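Skoltutard cell, pre-run inspection checklist with comments
Tuesday, July 30, 2024
Method under test: Trimik (grasp choice from a single fixed view, no retries allowed)
Marks: OK, FIX, or a sigh

1. Emergency stop within reach of the operator's chair. OK
Comment: The chair had moved. The button had not. Chair put back.

2. Stop tested with the arm under power. OK
Comment: Tested 2 times, second time on purpose.

3. Speed limit set to the reduced value in the controller. FIX, then OK
Comment: Someone had left the demo setting on. It makes the arm look very confident. Reset, and the setting now asks for a password, which is written on the whiteboard until we think of something better.

4. Gripper fingers tight and pads seated. OK
Comment: Left finger screw took a quarter turn. It always takes a quarter turn. At this rate it will come out the other side by winter.

5. Cloth flat in the working area. OK with a note
Comment: Wrinkles at the right side stay outside the reach limit. I have stopped ironing them. Marks on the cloth are allowed, and the Østergaard protocol even prefers a used one, on the theory that a spotless table flatters the detector.

6. Cables clear of the arm's path. OK
Comment: Walk the full path by hand before signing this line. Looking at it from the door does not count.

7. Cubes: one blue, one red, not touching. OK
Comment: If they touch, it is a different experiment and a different form - a longer one.

8. Arm parked above the table before the first frame is saved. OK
Comment: Trimik uses that frame and nothing else to pick its grasp. If the arm is in the way, the run is void, however nicely it went.

9. Camera mount locked, calibration less than a week old. OK
Comment: Redone this morning. Skidedeo's script reports success in green letters whether or not it has found the camera, so read the numbers underneath.

10. Log disk has room. FIX
Comment: It held 1,270 old trials, most of them from the version we agreed never to speak of. Moved to the archive.

Result of the short check series: 17 good grasps out of 18. The miss was on red, with the fingers closing early. It goes in the table as a miss. Calling it a "near grasp" was suggested and declined.

Cleared for the full series, with item 3 to be looked at again before each session and item 10 again on Friday.

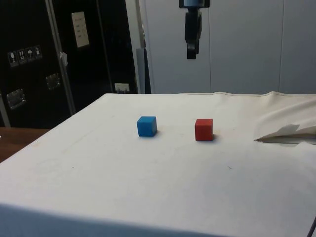
Open items carried to the next sheet: a proper home for the password, a new screw for the left finger, and a decision on whether early closing is a timing fault or a depth fault. Until that is settled, leave the closing delay alone and write down every miss, including the embarrassing ones.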